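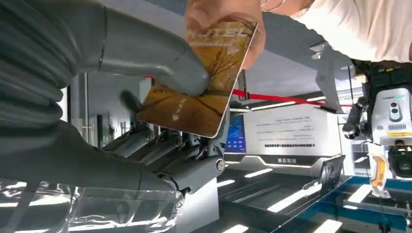

Doherty Regional Library
Office of Membership Services

1/ Membership rules at all Doherty Regional Library branches will change in September. This thread sets out the new rules for adults, children, teachers and visitors. Please read the post that applies to you before coming to the desk.

2/ Cards issued by the former Tulau Town Library will stop working at the end of August. Our records show 2,000 Tulau cards still in use. Holders may trade them for a Doherty card at any branch, at no cost. Your loans, holds and reading history will move with you.

3/ To trade a card, bring the old card and one form of photo ID. A passport, driver's license, state ID or school ID will be accepted. If the address on your ID is out of date, please also bring a piece of mail from the past two months. A phone bill or bank letter will do.

4/ If you have lost your Tulau card, you may still make the trade. Staff will look up your account by name and date of birth. There is no charge for a lost Tulau card during the changeover. The charge to replace a lost Doherty card remains $2.

5/ Children under 13 need a parent or guardian present to sign the form. Teens aged 13 to 17 may sign for themselves, with a school ID. A parent who wishes to see a teen's account must have the teen's written consent. That rule has been in place for several years and is not changing.

6/ The loan limit for adult members goes up to 20 items at a time. It covers books, audiobooks, magazines and music. Films and games are counted separately, as before, and the limits for those are posted at each desk.

7/ Loan periods are unchanged, except at Drevov. The Drevov branch has until now lent new novels for one week. It will move to the same two-week period as the other branches. Holds already placed on Drevov copies will keep their place in line.

8/ Teachers may ask for a classroom card. It is separate from a personal card and must be requested on school letterhead. Classroom cards expire in June and must be requested again each fall – they do not renew on their own. Home-school families may apply with the form at the Brutent Road desk.

9/ Visitors and seasonal residents may borrow with a short-term card, good for three months. A local address is needed, but it may be that of a hotel, campground or host family. Short-term members may not place holds or use interlibrary loan.

10/ Several members have asked about PINs. Your PIN will carry over if it has four digits. Tulau members with a longer PIN will be asked to choose a new one when they trade in their card. Please do not send your PIN to us by message or email. Staff will never ask for it.

11/ Members who cannot travel to a branch may use the bookmobile, which will handle card trades at all of its regular stops. Route 77 buses stop outside the Brutent Road branch and the Tulau branch. Homebound members may call any desk and ask for the form by mail.

12/ Fines owed to the former Tulau library will not be carried forward. Charges for lost or damaged items will be – but they may be paid in parts, and you may keep borrowing while you pay. Please speak with a desk supervisor to set this up.

13/ Desks will be busiest in the last week of August. Members with flexible hours are asked to come before noon. The Brutent Road desk will stay open until 8 p.m. on Thursday evenings through the end of the changeover.

14/ A correction to post 3: a library card from another county is not accepted as ID, even if it carries a photo. An earlier notice at the Drevov branch said otherwise and has been taken down. We regret the error.

15/ The full rules are available in print at every desk, in large type on request. Questions may be left as replies to this thread. Please leave out card numbers and other private details when you write. Replies are read on weekdays between 9 a.m. and 5 p.m.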